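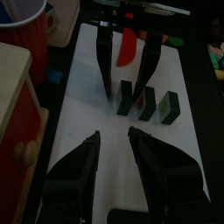

A white work table.

Kitchen tables should be bigger than we need them to be

By Carmela Barrios

When my husband and I moved into our house in Udurcombe, the first thing the previous owner told us was that the dining room got no light. The second was that we could have her table for 50 dollars if we carried it out ourselves. It was too big for the kitchen, so naturally we put it in the kitchen.

I have come to think that most homes I visit have the wrong table. People buy for the number of chairs they fill at dinner. A couple buys a small round one. A family of four buys one that seats four. Then the laptop comes out, the mail piles up, somebody starts a school project on the Ottoman Empire, and dinner moves to the couch.

The trouble is that we treat a table as a piece of eating furniture. Eating takes up maybe an hour and a half of its day. The rest of the time it is where the household does its work, and work needs room to be left out overnight. My mother hemmed curtains for half of Tencombe on a table that took up most of our front room. She never cleared it fully. We ate at one end and the curtains had the other.

Furniture stores push the other way. The last showroom I walked through had a whole wall of tables that fold, drop, slide or tuck under a counter. I tried several. They work fine, and I understand that plenty of people live in apartments where there is no choice. But a table that has to be set up each time gets used less each time. My friend Defne Aydoğan owned a folding one for years and told me she had opened it all the way for two birthdays and a tax return.

Cost is the usual objection, and I don't think it holds up well. A new solid table can run well over 1,000 dollars, and I wouldn't pay that either. But big tables are the hardest thing in the world to sell secondhand, and the prices show it. Heirs can't fit them. Movers charge extra for them. If you have a friend with a van you can get a very good one for less than the price of a small new one.

The better objection is space. Our table leaves a gap of 36 inches on the stove side and less on the other, and guests have to turn sideways to reach the back door. We gave up a hutch to make it fit. I don't miss the hutch. It held dishes we used in April, for Easter, and then washed and put back.

Kevser Başaran, who lives across the road and disagrees with me about most things, says a big surface just collects clutter. She is right that it does. Ours has a seed catalog on it now, a jar of screws, and a library book I should have returned. But the clutter in her house is in the spare room with the door shut, and she can't find her scissors.

I would tell anyone furnishing a first home to measure the kitchen, work out the biggest table that still lets the oven door open, and buy that one used. The couch can wait until there's money for it.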